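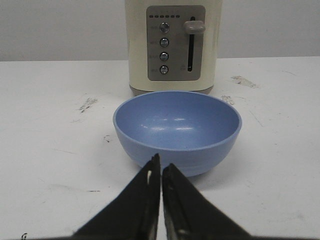
Cream toaster and blue bowl at the Wutar reuse shop.

Home News Local What's On Contact

Kitchen goods wanted in Urar

The Wutar reuse shop in Urar is asking for toasters, pans and bowls before its April kitchen sale. Almost 4,000 items went through the shop last year, and 36 households are on the list for a starter set.

"Saucepans with lids go first," said Myung-ja Tak, who runs the kitchen shelves. "We can use plastic tubs and bowls too."

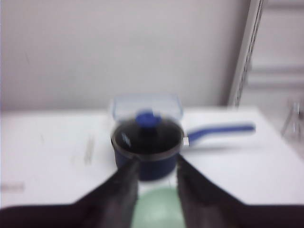 How to give

Bring clean items to the side door on Zuccaro Street before 5 pm. Toasters are tested before they go on sale.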